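The Understudy

The Clendeck Players had 60 seats, 4 working spotlights and one play, which was set in a diner and in which somebody had to eat a hamburger eight times a week.
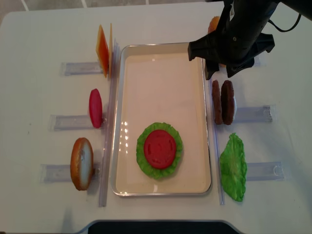
Assunta Russo thought the burger was the problem. She said so at the February meeting, and she said that a man can't break off his engagement with his mouth full, and that the second act had run long ever since Bjartur took up chewing as a form of acting.

Bjartur Ingvarsson replied that his character was hungry. It was in the script. He had underlined it.

"It says he's hungry for change," said Lies Desmet, who had written it.

There was a silence while Bjartur found his page. Then he closed the script and said that he had always played the subtext.

They tried the act with soup. Soup turned out to be worse - he blew on it. They tried it with nothing at all, and he stared at the counter with such open longing that a woman in the second row passed him a mint.

On closing night he arrived at the theater at six, pale, and announced that he had given up meat. Lies asked since when. Since lunch, he said. He would do the breakup scene with his hands folded, and he would look at her the whole time, and they could all see how they liked it.

They liked it very much. Assunta, playing the fiancée, forgot her next line, and then the one after that, and stood there with the coffee pot while he told her he was leaving. Somebody in the back row blew their nose.

"Well," she said in the wings afterward, still holding the pot. "You might have done that in January."

"In January," said Bjartur, "I was hungry."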